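Open Day at the Gandside Print Works

Posted Friday, April 19, 2024

The Gandside works opens to the public twice a year, once in spring and once in September. I had missed it both times last year, so I booked as soon as the spring list went up. Tickets are free but you have to pick a time slot. Groups are limited to 20 and mine was full.

Getting there takes some planning. The train station is on the wrong side of the river, and the bus that used to stop at the gate now turns off before the bridge. I walked it in 35 minutes. There is parking behind the dye house for people who drive, reached from the lower road and not from the main gate, whatever the map says.

We signed in at the old weighing office and were given ear plugs and a sticker. Our guide has worked at the plant in one job or another for most of her life and now runs the sampling room. She asked us to keep bags in front of us near the machines and to stay inside the yellow lines. Then she took us through in the order the cloth goes, starting at the loading dock.

The cloth comes in unbleached, in big rolls wrapped in plastic. It is mostly cotton, with some linen for the heavier furnishing line. Before anything can be printed on it, it has to be singed, washed and bleached. Singeing means running it fast over a row of gas flames to burn off the loose fibers. I had read about this and still was not ready for how quickly it goes by. It smells like burned hair.

Washing is done in a long row of tanks. The floor there is wet and the air is heavy, and we did not stay long. The guide said the works cleans most of its water on site and uses some of it again for the first rinse. Someone asked about the color of the river in the old days and she said her grandmother used to say you could tell what was in fashion by looking over the bridge.

The print hall is the part most people come for. There are two ways of printing in use. The rotary machine uses metal cylinders, one for each color, and the cloth passes underneath them on a rubber belt. The design being run while we were there took 8 cylinders. Setting them up so the colors land in the right place took most of the morning, we were told, and the first stretch of cloth through is always scrapped or sold off cheap. The operator stood at the far end with a strong lamp and stopped the belt twice. I could not see anything wrong either time.

The other method is digital, and it is much quieter and frankly less to look at. A wide printer goes back and forth and the cloth creeps out. It is used for short orders and for samples. The guide was fair about it. It saves cutting new cylinders for a customer who wants only a few yards, and it can handle more colors, but she thinks the rotary still gives a better solid dark. She had us compare two pieces by the window and most of the group agreed. I was not sure.

After printing, the color has to be fixed with steam, and then the cloth is washed again to get rid of whatever did not take. It goes over heated rollers and through a finishing bath. Last comes inspection, where two people watch it roll past a lit table and put a colored thread in the edge wherever there is a fault. They change places often, as it is hard on the eyes.

The archive was my favorite stop. It is on the top floor, up a steep staircase, and holds 4,000 pattern books and loose sheets. Some came from Smits, the firm across the river that closed and left its drawings to Gandside. Many are small florals that all start to look alike after a while. The geometric ones from between the wars are stronger. Fans, scallops, stepped lines and sunbursts turn up again and again, often on black or navy, and the works still redraws them for its Prendari line. The fan pattern sells well for cushions and curtains. The guide pointed out that a scallop is a forgiving repeat for home sewers, as the eye follows the rows and a small mismatch at the seam does not show much.
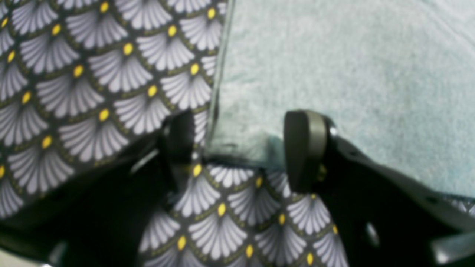 A woman in our group disagreed with that last point, and said she had lined up a scallop across three curtain panels and could see every place it was off, all winter, from her chair. The guide granted that curtains were harder. Her advice was to cut from the same row of fans each time and to buy one full repeat extra for each panel.

The talk then moved on to black grounds and whether they fade. They do, especially in a south window. The works puts a lining recommendation on the label for that reason. Washing cold and inside out helps with cushion covers. She did not think much of the special detergents.

The tour ends in the shop, which is in the former canteen. Prices for first-quality cloth are the same as anywhere else. The seconds are along the back wall and are the real reason a lot of people make the trip. Faults are marked with the same colored thread from the inspection table, so it pays to unroll the piece and look. By the time our slot came through, the larger cuts had been picked over. I bought a short length of linen and a bag of offcuts sold by weight.

There is also a small display of dyes and thickeners from Tremix, which supplies the works, with jars you can open and a chart of what is used on which fiber. The thickener feels like cold gravy. Children seemed to like it.

Some practical notes. The tour has stairs at both ends and the archive has no elevator. Photos are allowed in the shop and the archive but not in the print hall. Coffee and sandwiches are sold from a van in the yard, cash only. Wear closed shoes; two people in sandals were turned back at the washing tanks and had to meet us on the other side. Booking for September is done by email through the shop, and the early slots go first.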